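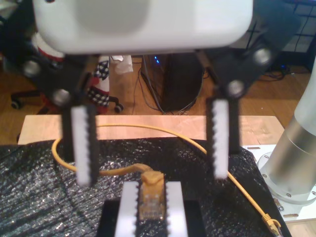 Siiri Saarela
April

Right, a few people have asked where we ended up staying in Varndale, so I'm putting it all in one spot before I forget the good bits.

We had 3 nights at the Kubíček guesthouse, up the hill behind the harbour. Family room at the back, big bed plus bunks, and the kids fought over the top bunk for the whole first evening (the little one won).

Breakfast is from 6 if you're catching the early ferry, which we weren't, thank goodness. Sabina Baláž runs the kitchen and she does a plum cake that I'm still thinking about — ask for the end piece.

Parking is the one thing to watch. There are only 4 spots out the front and they go quickly. We got home late from dinner once and had to leave the car down by the Rorkero bakery and walk up, and it's steeper than it looks with a sleeping child on your shoulder!

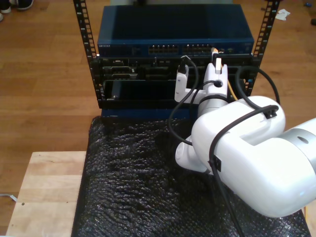 The beach is roughly 900 metres away, all downhill, and there's a little bus back up that stops at the corner. Have coins on you, the driver we had didn't take cards.

If it rains, and it rained on us, the Zaron pool is warm and cheap and has a colouring table near the café. We stayed there till our fingers went wrinkly and then had hot chips in the car.

Would I go back? Yes, in a heartbeat, though I'd ask for a front room next time so we could see the boats come in. Mum's already talking about September and wants the room next to ours, so somebody please warn Sabina about the plum cake.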